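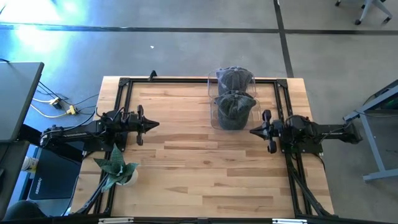

Illiven Walking Club, minutes of the general meeting, 2023-04-28. Lenni Koskela in the chair, Santeri Rissanen taking notes. Apologies were received from the Hyvönen family. The March minutes were accepted without change. The first item was club headwear for the coming season. Members looked at the samples on the butcher-block table and liked the charcoal cap with its curved brim and the button on top. The faded blue-grey one was thought a good second colour, though a few members would like it darker.

Quotes. Santeri has two quotes for caps, from Vekance and from Tumex. Vekance is cheaper per cap but its minimum order is 1000, far more than the club can use. Tumex will supply 171, one for each current member, with delivery in four weeks. Lenni asked whether the club badge could be stitched on the front panel. Santeri will ask Tumex and report back by email – no order is to go in before then.
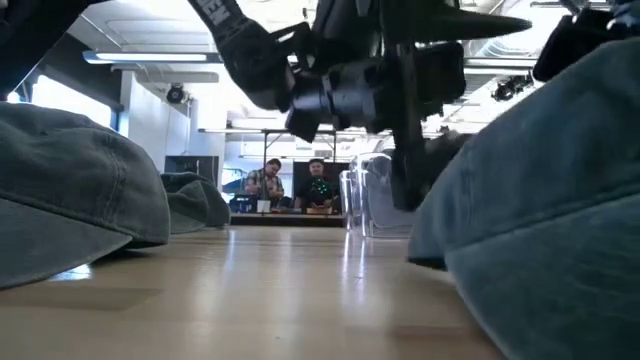

Cap samples in washed grey-green and lighter blue, with clear cups behind.

Colour. Grey-green was preferred by most of those present. Blue will be offered to walk leaders so they are easier to pick out on the track. Moved Koskela, seconded Rissanen. Carried.

Other business. The tea urn needs a new lid. Members are reminded to rinse their cups and stack the chairs before leaving.

Action: Santeri to contact Tumex about the badge. Lenni to email members about cap sizes.

Meeting closed at 4 pm.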